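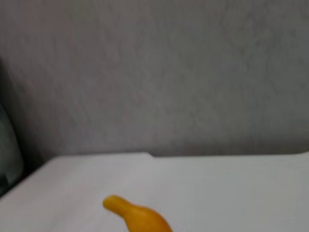 Grey wall, pale tabletop.

Paint maker Novik says its new grey will calm Clornham's office workers. The claim rests on a survey of 316 customers, all of whom had already bought a tin.
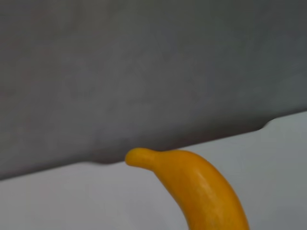 Colour claims like this are hard to pin down. One smooth, matte grey can look brownish on the left and bluish on the right. Which one is the calming bit?

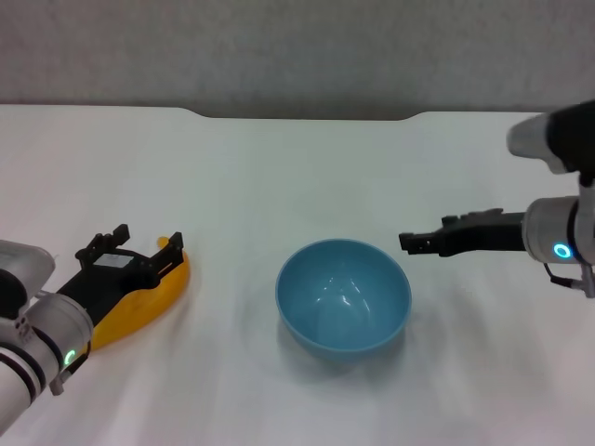 Novik's Tegwen Llewellyn promises proper trials in June. She wouldn't say who is paying.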